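Dranel Reopens Its Dining Room After a Winter of Work

November 11, 2018

Dranel, the fish restaurant on the harbor road in Bratu, is open again for dinner. The kitchen closed in January when a burst pipe brought down part of the ceiling, and owner Margareta Toma used the repairs as a chance to redo most of the ground floor.

The main room now seats 40, a little fewer than before. A second room at the back, which had been used for storage, has become a private dining space with one long table for 12. The old bar stayed where it was. It has been sanded and given a new counter, and the shelves behind it were moved to make way for a second coffee machine.

"We lost the spring and the summer, and that was hard on everyone," Toma said. "Most of the staff came back. Two of the cooks had found other jobs and I don't blame them."

The work was done by Voltum, a building firm from the next town. It was supposed to be finished by midsummer, but the floor under the kitchen turned out to be in worse shape than the ceiling. The joists had to be replaced from the street wall to the cold room, and the insurer sent someone out twice before agreeing to pay for part of it. Toma would not give the total cost.
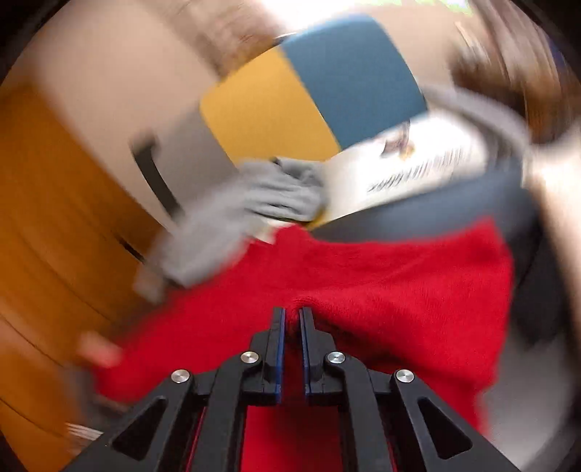

The menu is shorter. Dranel used to list two pages of main dishes and now lists one, with the catch of the day written on a board by the door. The fish soup is still there, served with toasted bread and garlic sauce, and so are the stuffed peppers that regulars ask for in the fall. New dishes include baked trout with walnuts, a barley and mushroom plate, and mussels in white wine when they can be had. Main courses start at $20.

Desserts are made in the house again. For the last few years they came from a bakery, an arrangement Toma said she never liked. The pastry cook makes an apple cake, a plum dumpling and a set cream that changes with whatever fruit is in season.

Much of the wine list comes from Geltell, a small importer that also supplies the hotel on the square. There are more bottles sold by the glass than there used to be. Beer is on tap at the bar only.

The parking lot behind the building is still closed while the drains are finished. Guests can leave cars in the public lot beside the ferry office, which is free after 6 p.m. The walk takes a few minutes and is lit the whole way. There is a ramp at the side entrance, and the restroom on the ground floor has been widened for wheelchairs.

For now the restaurant is serving dinner only. Lunch will come back in January if Toma can hire enough people for the day shift. She is looking for a line cook and two servers, and anyone interested can leave a name at the bar in the late afternoon – there is no form to fill out.

The terrace will stay shut until spring. The town approved a permit for a glass windbreak along the water side, but the panels have not been ordered yet. Toma said she wants to see how the first few months go before spending more money.

The private room can be booked for birthdays, family dinners and small wedding parties. There is no room fee on weeknights, but the kitchen asks for the number of guests and the choice of menu a week ahead. A set menu is available for groups, with soup or salad to start, a choice of fish or meat, and dessert. Larger parties can take over the main room by arrangement, though not in December, when most evenings are already spoken for.

Dranel is at 247 Harbor Road. Dinner is served from 5:30 p.m., with last orders at 9:30. Reservations are taken by phone or in person. The bar takes walk-ins and serves a short list of small plates – olives, smoked fish, cheese and fried potatoes – until closing.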